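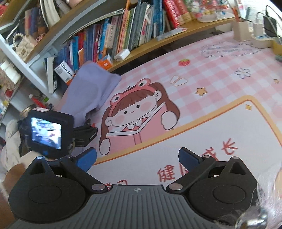 3.2 Where soft things settle

When we first drew up our list of household surfaces, we gave soft furnishings a line of their own and thought very little more about them, and it was only as the visits went on that we came to see how much of the daily business of a small bedroom is done with cloth. A folded cloth is a sort of half-way object. It has been dealt with, in the sense that somebody has taken the trouble to fold it, and yet it has not been put away, and in room after room we met such pieces waiting at the border between one kind of use and another. The lavender one in Figure 4 is a good case, lying on a pink-and-white gingham surface and resting up against the bookshelf, with a row of books leaning this way and that just behind it. Residents in the Kunimby flats had a lovely range of words for this state ("nearly away" was our favourite, and we have borrowed it for the rest of the paper), and they were quite clear that a thing which is nearly away does not count as mess. Of the 271 items coded as cloth across the study, 23 were placed in this group by the people who lived with them, which was a good deal more than our pilot at Crenshaw had led us to expect.

Breadcrumb: Research > Emari Papers on the Home > Small Rooms > Section 3

Print this page | E-mail this page

We should say a word about shelves before going further, as our earlier coding sheet treated them as places for books and had no box at all for anything else. This was plainly wrong, and we are grateful to the Eltent reading group for pressing us on it. A shelf within arm's reach of a bed or a desk gathers whatever is wanted at the end of the day, and the books move back, or lean, to make space. We therefore added a second code for "things in front of books", and found that some 20 rooms needed it straight away.
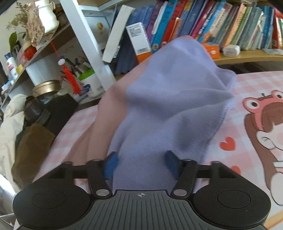 Figure 4. Cloth and shelf in one of the Kunimby rooms (two views).

The second matter is layering, and here we must ask for a little patience, for it took us a long while to agree on how to write it down. Our habit had been to record each fabric on its own line, as though it lay by itself, and this lost the very thing people talked to us about most fondly, namely what goes on top of what. In the second view the lavender fleece is bunched over something pale pink, with the gingham underneath them both, while a cream quilted blanket to the left has a brown cloth and a dark green bag piled on it. Written as separate lines these are merely so many textiles. Written as two small heaps, they begin to look like the way people described their own evenings to us, in which the top layer is the one in hand and the lower ones can wait. The shelf behind bears out the point made above, with its medicine box and leaning white book standing in front of the coloured spines.

We do not wish to make too much of pattern and colour, which were outside our brief, but several residents told us that they chose cloths to go with one another and were a little put out when we failed to remark on it. A later version of the sheet has room for this. The question of hanging ornaments is taken up in Section 3.4, together with dried flowers and houseplants.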